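How to check a forwarded visa or work-permit notice

Nundilthorpe Advice Desk, guides section
Written by Nayeli Taipe
Last updated: May 29, 2024

Notices that promise visas, work permits or fast-track residence are passed on through messaging groups far more often than they are read through. Most carry a crest, a reference number and a signature. None of these is evidence of anything. The steps below are the ones we use on the desk. You need the notice itself, a web browser and a text file for notes.

Step 1. Save the notice in its original form

Ask the sender for the file, not a screenshot of it. A PDF keeps its text and its document properties; a screenshot keeps neither. If only a picture is available, save it at full size and do not crop it. Note who sent it to you, in which group, and whether the app marks it as forwarded.

Do not tap any link in the message. Copy the link address as text into your notes.

Step 2. Write down the claim in one sentence

Reduce the notice to a single statement that could be true or false. A notice we handled in May read, once the greetings were removed: "1000 permits are open to applicants without a job offer, and the fee is waived." That gives three points to check: the number, the job offer and the fee. Check each one separately. A false notice often contains one true point, copied from an older announcement.

Step 3. Search for the exact wording

Pick a phrase of six to ten words that is unlikely to occur by chance. Misspellings and odd grammar are useful. Put the phrase in double quotation marks and search for it. Then repeat the search with the name of the country removed, as the same text is often reused with a different country put in.

The May notice came back under 17 different page titles. In 3 of them the country had been changed but the currency had not.

Step 4. Find the primary source

Go to the immigration authority's website by typing its address yourself. Look for:

- the news or announcements page
- the list of current forms, with edition dates
- the fee table
- any page on scams or false notices

A change in visa rules leaves a trail in more than one of these places. If the fee table is unchanged, a fee waiver has probably not been made. Save a copy of each page you rely on, with the date of access.

Step 5. Check the form and reference numbers

Look up every form number quoted. Some will be real forms with an unrelated purpose. Reference numbers are harder, because many offices do not publish them. Compare the layout with a genuine letter of the same type: number of digits, position on the page, use of slashes. The May notice used "Ref. 321" on every copy, whoever it was addressed to -- a personal reference should differ from one letter to the next.

Step 6. Look at the link address

Read the address from the right-hand end of the domain, before the first single slash. The last two or three parts tell you who controls the site; anything to the left can be set to whatever the owner likes. An address that begins with the name of a government office can still belong to someone else.
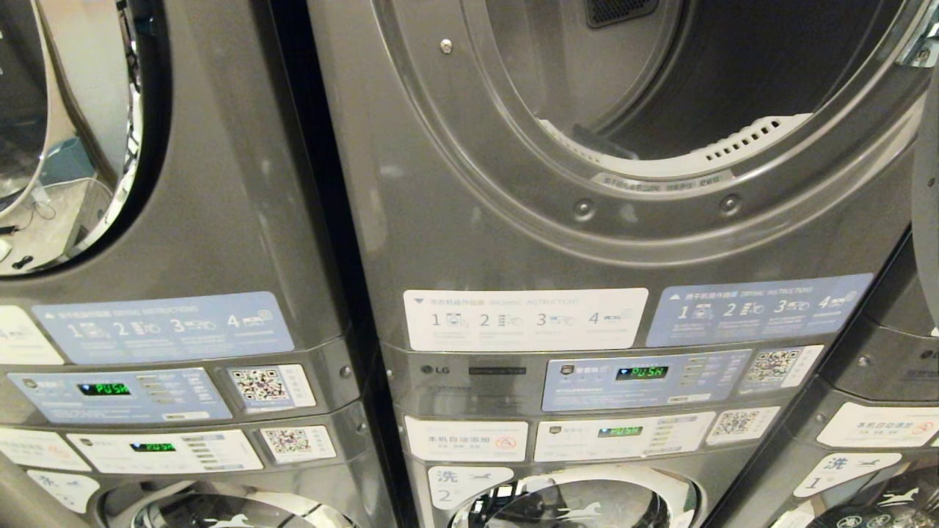

Run the domain through a public registration lookup and note the creation date. A domain registered a few days before the notice began to circulate is a strong warning sign. An old domain proves little, as expired names are bought and reused.

Step 7. Record the result

We log each case in Plukix, but a spreadsheet will do. Use one row per claim with these columns: claim, source found, date checked, result, checker. Keep the result to one of four terms: supported, false, outdated, not established. Use "not established" when the primary source is silent and cannot be reached.

Have a second person repeat steps 3 and 4 before you reply to the group. On our desk Masel does the first check and Sutanto the second, working from the saved file and not from Masel's notes.

Step 8. Reply

State the result first, then link to the official page. Do not attach the false notice again, even with a line drawn through it. If the person has already paid a fee or sent passport details, tell them to contact their bank and the issuing passport office the same day.

Related guides: Reading document properties in a PDF; Finding archived copies of a fee table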